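3.2 Task and setup

The project ran inside the Davard robotics club, one table, evenings only. Task was snack packing: mixed wrapped snacks on the table, open red box beside them, everything goes in. Chosen because the wrappers are hard. Foil shines, corners fold over, nothing keeps its shape for long.

Two hand-held grippers per operator, one in each hand, both with dark blue finger pads. Members took turns. Gwenaël Picard wrote the recording script (we call it Otis in the code, sorry) and the first version of the trainer, Skasedico. Setup was frozen in February, apart from the chair.

We kept 471 episodes after cleanup. Training used 200 of these for the small model and all of them for the large one, 4000 steps each, same seed. Held out layouts: 24. An episode was dropped if the box moved more than a hand's width or if tracking was lost on either side. Dropped ones are listed in the apendix.

Operators got three rules. Start with whatever is on top. One packet per hand. Don't push the pile to spread it out, even when it would help. The third rule got broken a lot in early sessions, see 3.4.

Both hands working at the same time was the part we cared about. Besnard's baseline (last year's club project) was one-handed and did the easy packets first, so scores aren't directly comparible. We report it anyway. Views from the gripper are in Figure 2; the second gripper comes into view from the side, which the model has to learn to ignore or use. We did not mask it out. 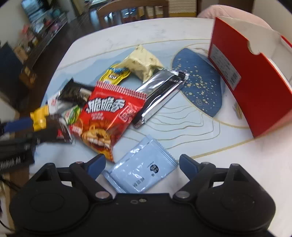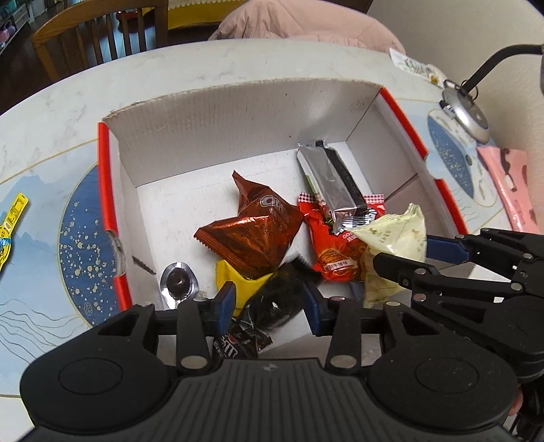 Figure 2. Packet at the tip of the second gripper, left (first view), and cream packet held by the second gripper, right (second view).

3.3 Labels

Each episode was cut by hand into reach, grip, carry, release. Two members labeled every episode separately, disagreements settled by a third. Most were on where grip ends and carry starts. We take the first moment the packet leaves whatever it was resting on.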